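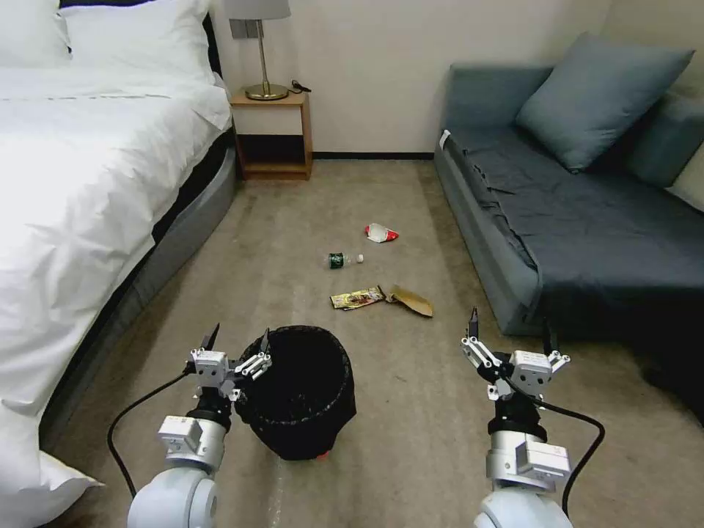 Litter task, wrapper the farthest one out

kosberg_kid: club demo is our bedroom cleanup. Bottle, wrapper, snack packet, paper bag, all go in the bin. Anika Marchetti wants both arms working, I say one is plenty

irndale10: two. one steadies the bin, other drops

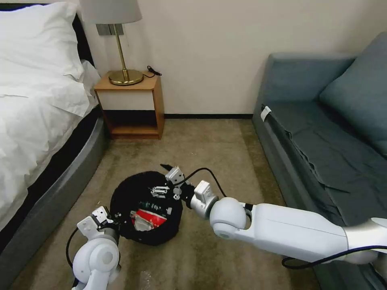 and go in from the far rim, less swinging over teh sofa

kosberg_kid: disagree, far rim = long reach. slow. we get 10 runs max

gwen_y: start pose matters more imo. grippers open, near the bin

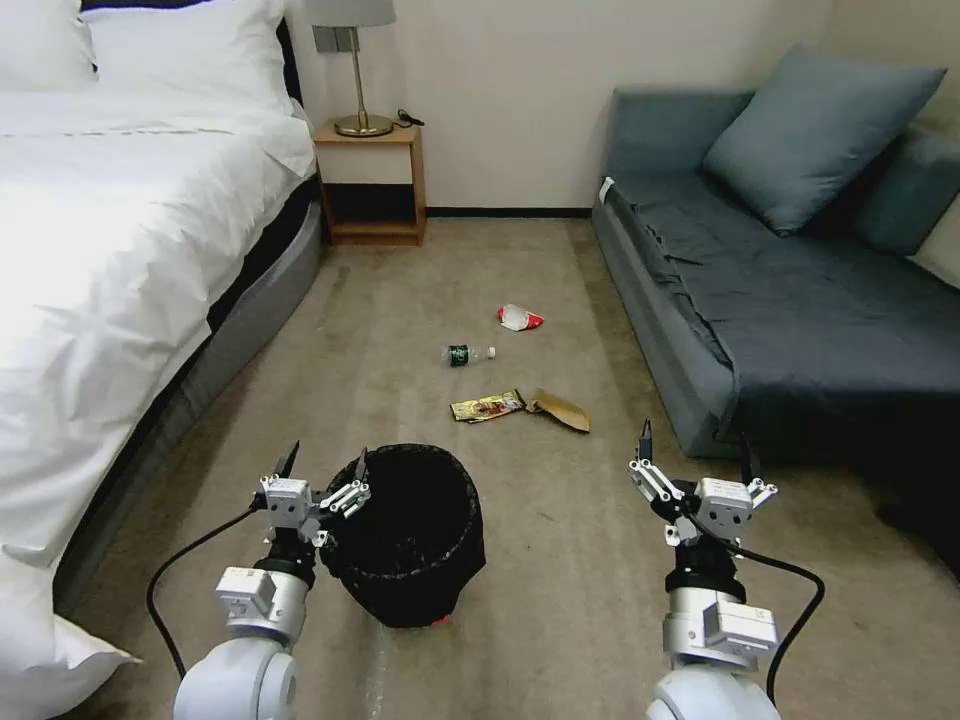
Start pose, both grippers open

irndale10: ok fine but bag last, its folded wierd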